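I'd been putting off writing about the retreat until I had something sensible to say, and it's now 30 October 2020 and I still haven't, so you're getting it as it comes.

Some of you will remember I signed up in August for a silent weekend at Felley, which is an old farmhouse a fair way past Viltbridge, run by a small group who sit together every morning and let people like me join in if we promise to wash up. I'd done a bit of meditation before, mostly sitting on the edge of the bath with an app talking to me. I'd never done it with other people in the room, and I'd certainly never done three days of it.

The teacher was Nighat Ghumman. I'd read one of her little booklets years ago (my copy has a tea ring on the cover and half of it underlined in green, which I now find quite embarrassing) and I think I was expecting somebody floaty. She's brisk! She wears walking boots indoors and talks very fast, and the first thing she told us was where the spare blankets were and that the downstairs loo needs a firm hand.

## The sitting

We began at six. I'm not a six o'clock person. There were 14 of us, spread right out across the barn with the big doors open because of the distancing, and it was chilly even in summer, so everyone was bundled up like parcels. You sit, a bell goes, and then there's just... you. And your knees.

Nighat's instruction for the first morning was to count breaths up to ten and then start again at one. If you lose your place, go back to one. That was the whole thing. I got to four, most times. Once I found myself on twenty-three, which meant I'd sailed straight past ten while planning what to say to the man who keeps parking over our drive. I had a really good speech ready by the time the bell went.

I did mention this to her in our little interview (you get ten minutes each, on a bench by the wall, and it's the only talking you do all day). I was hoping for some technique. She asked whether the speech had been any good. I said it was excellent. She said, "Well, then you heard it," and sent me off to peel carrots.

I've been chewing on that ever since. I think she meant that hearing yourself rattle on is part of the practice, and that I'd been treating it as a sort of failed exam. Or she may just have wanted the carrots done. I'm happy with either.

The second day was the hard one. My back hurt, I'd slept badly, and I took against a perfectly nice woman because of how she breathed. By the afternoon I'd decided the whole business was self-indulgent and that I ought to be at home getting on with things. I even worked out which bus I'd need. Then it rained, very hard, on the barn roof, and for some length of time I wasn't doing anything except listening to it. I can't tell you how long. I didn't feel holy or anything like that. I felt the way you do when a fridge stops humming and you realise how tired you were of the noise.

And then I wanted it back, of course, and spent the entire next sitting trying to make it rain.

## Coming home

The trouble with a weekend like that is the Monday-ish feeling afterwards, whatever day it happens to be. I came in the door all soft and kindly and had snapped at two members of my family before I'd got my shoes off. There was post everywhere, something had gone wrong with the boiler timer, and I had 121 emails, of which I'd guess I wanted to read four.

What I'd like to say is that I've sat every morning since. I haven't. I've done most mornings, if you're generous about what counts as a morning and what counts as sitting. I've got a folded blanket in the corner of the spare room and I go in there before anyone wants anything from me. Some days it's twenty minutes. On others I've set the timer and got up again after three because I remembered the bins.

But something has shifted a bit, and it's in the ordinary jobs that I notice it. Nighat kept saying that the cushion was only the place where you practise, and that if we wanted to know how it was going we should look at how we shut a door. I've thought about that with washing up, and with ironing, and with any fiddly job where I'd normally be rushing and muttering. I try to have my hands and my head in the same place. It lasts a few seconds, then I'm off again, then I come back. Same as the counting, really.
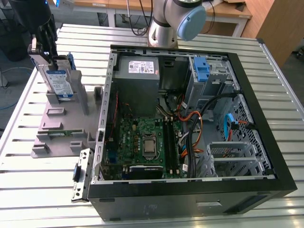
## Things I've been reading

A few of you asked for books, so I'll pass on what's been by my bed.

The one I keep returning to is Farooqui's collected letters, which a friend lent me and isn't getting back for a while. They're letters of advice to a younger cousin who wanted to give up his job and go and be enlightened somewhere, and they're wonderfully cross. He's forever being told to go and visit his mother. There's one about prayer and toothache that I've now read out to everybody in this house, and the dog.

I also tried Zirberg, who came very highly recommended in the comments under my last post. I'm sorry, I couldn't do it! I gave it a proper go and I can tell there's something there, but every sentence seemed to have three other sentences folded up inside it, and I kept falling asleep with the lamp on. If somebody who loves it wants to tell me which chapter to start with, I promise to try again over the winter.

## What's next

Felley has stopped all residential weekends for now, which is sad but sensible. They're doing a sitting over video instead, early in the morning, and I've been to a few. It's odd watching a screen full of people with their eyes shut. Somebody's cat walked along somebody's shelf last week and I completely lost it and had to turn my camera off. I did own up to Nighat by email afterwards and she wrote back one line, asking what the cat was called.

I've put my name down for whenever the barn opens again. In the meantime, if you've got any tips for sitting with a bad hip, please leave them in the comments. I've tried the stool and I've tried the chair, and I'm currently lying on the floor with my feet up on the bed, where I mostly nod off.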